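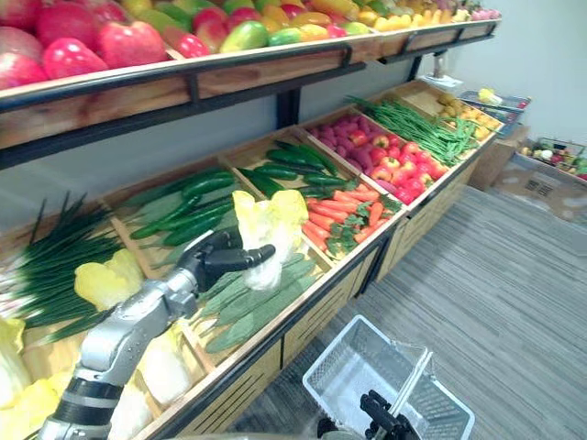 How to arrange vegetables in stepped crates so they stay nice?

Settimio Negri

Good morning to all. I help my cousin in a small greengrocer in Otcombe and I would like advice on the display. We have shallow wooden crates going up in steps, and over them one long shelf of light wood. On the shelf we put red apples and then mangoes. In the crates are cucumbers, carrots with the green tops still on, tomatoes, purple sweet potatoes, spring onions, and some long leafy greens with a napa cabbage on top of them.

The greens become tired by two in the afternoon. Also I am not sure if the cabbage can lie on the leaves, or if it crushes them. One cabbage from our supplier can be 800 g, others are much heavier. What would you change first?

Dridard

I would take the cabbage off the leaves. Put it with the other cabbages in the front, they are strong and don't mind to be touched. For the greens, lay them all in the same direction, only two layers, and spray a little water in the morning and again after lunch. Keep the rest in the cold room and fill up often.

The carrot tops drink from the carrot, so if you sell them slowly, cut the tops. In my shop I leave them on in June, when they go fast, and cut them in winter.

Fabbri_veg

looks fine to me, just sell it quicker :)

Burkik

I agree with Dridard about the water, but please not on the sweet potatoes, they must be dry. I would also think about the apples. They give off a gas which makes the leaves and cucumbers go yellow sooner. On an open shelf it is less of a problem than in a closed room, so more important is where you store them at night. We had all together in one cold room for 6 months and lost a lot of cucumbers before my wife separated them.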